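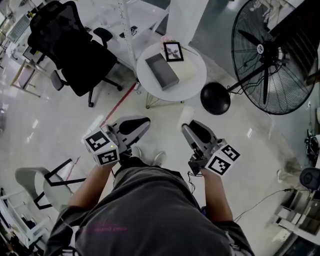
How do I keep a small side table from turning into a dumping ground?
Give it one open box for the loose stuff and clear the box out once a week. Anything that won't fit in the box needs a home on a shelf.

Posted by Marlene Sauerland
I've got the box and I swear by it, but my real trouble is the rest of the room! It's a home office with a desk, metal shelving and two chairs, and by Sunday every flat surface has something on it. Do I buy more shelves, or get rid of things? I have 12 feet of wall and not much patience left.

Euan Munro

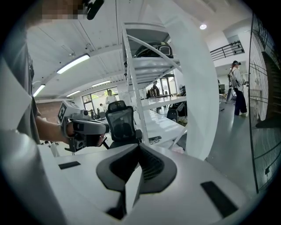 Don't buy anything yet. I had the same itch last May and nearly ordered a second unit from Pomare, then I spent one evening pulling everything off the one I had (what a mess, cables everywhere) and found I could fill 5 bags for the thrift store. My rule now is that the desk gets a keyboard and that's it. A long white desk with only a small black keyboard near the front looks so much calmer, and you can wipe it down in a minute. Big awkward things go on an upper shelf of the white metal unit, and the everyday stuff stays lower where you can grab it. Leave enough space to roll the chairs back, too. I didn't, and I bumped the shelves for weeks.

Imke Steinbach
Agree with Euan on the desk. I'd add velcro ties for the cords, I got a pack of 28 and used nearly all of them.

Uwe Schwerdtfeger
just get drawers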